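Do you need a board for lemons?

Menzies had the bamboo boards on offer in October, and Masanobu Chiba at work swears by his, so I paid up. I remain doubtful. A plate did the job for years. Bamboo is meant to be kind to knives – so says everyone selling it – and I can't say mine have noticed.

It does look smart on the brown mat, I'll give it that, and a lemon brightens anything.

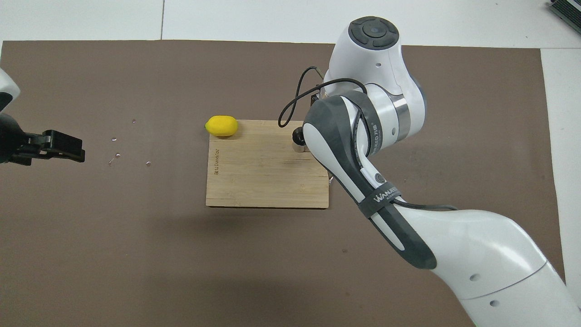

What I'd want to know first

Does the smell of onion come out? Mine gets a scrub with salt every Friday and I still have my suspicions. Ask me again after 70 lemons.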